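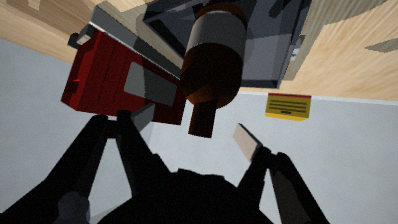 Do you need a real robot to collect good examples for a learning system?

Most of what the system needs can come from a person steering a simulated arm, as long as that person is allowed to be a little clumsy.

I have been making this argument at work for months, and on 06/05/2025 I lost it again in a meeting, so I'm taking it to the page. The position on the other side, held by people I like and respect, is that examples should be clean. Every reach should be direct, every grasp should land on the first try, and anything else should be thrown out before training. Hauke Strobel put it well when he said you wouldn't teach a child to write with a notebook full of crossed-out words. It's a good line and I think it's wrong!

Think about what a policy trained only on perfect reaches knows. It knows what the world looks like when everything is going well. Then it drifts two centimeters to the left one afternoon, and it is somewhere no example ever was. A person who drifts, notices and comes back has given you the most useful stretch of data in the whole session. I get excited watching those (my colleagues can confirm this). There's a hesitation, a little backing off, a second approach from a better angle, and all of it is gold.

Our last batch on the Pekadia project had 1853 recorded attempts. The clean-up rules removed 402 of them. I went through a good part of those and kept stopping to call Bastian Pfeiffer over, as so many were fine. The operator had opened the gripper again and had another go. The rule saw an extra open command and called it a failure.

Some things do deserve to be thrown out, and I don't want to pretend otherwise. If the object falls through the floor, out it goes. If the operator went to answer the door and left the arm hanging for a minute, trim it. If the task was marked done and it wasn't done, that one does real harm, and I'd spend far more time hunting those than policing wobbly paths.
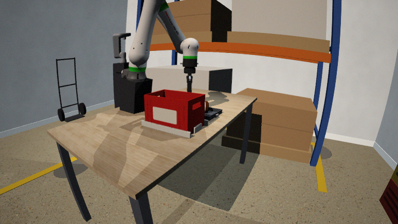
Variety matters just as much to me as mistakes do. It costs almost nothing in simulation to move a crate a hand's width, turn a bottle on its side, or change where the light falls, and yet I keep meeting collections where one layout was recorded 600 times with the same start and the same finish. You get a lovely success rate on that layout. Then somebody shifts a box and the whole thing looks lost. Give me fewer repeats and more awkward beginnings – objects leaning on each other, objects half behind something, an arm that starts from a silly pose.

The same goes for the people. Vojtěch Sokol comes in high and drops straight down on everything. Gerd Weidemann sneaks in from the side, slowly, and lets go as if he were putting down an egg. For a while we asked everyone to copy Vojtěch because his runs were shorter. I'd undo that tomorrow. Two styles can confuse a weak model, I grant that, but the newer ones cope with it, and they end up with more than one way out of a tight spot.

There's still the gap between simulated contact and the real kind, and I'm not waving it away. Friction is where our simulator lets us down most. So record some real runs too, and use them where they count, on the last bit of the motion when the fingers meet the thing. The long way there can be learned perfectly well from rendered pictures.

What I'd like from our next round is simple enough. Keep the recoveries, tag them as recoveries, and train once with them and once without. If Hauke's notebook wins, I'll buy the coffee and write a second essay taking this one back.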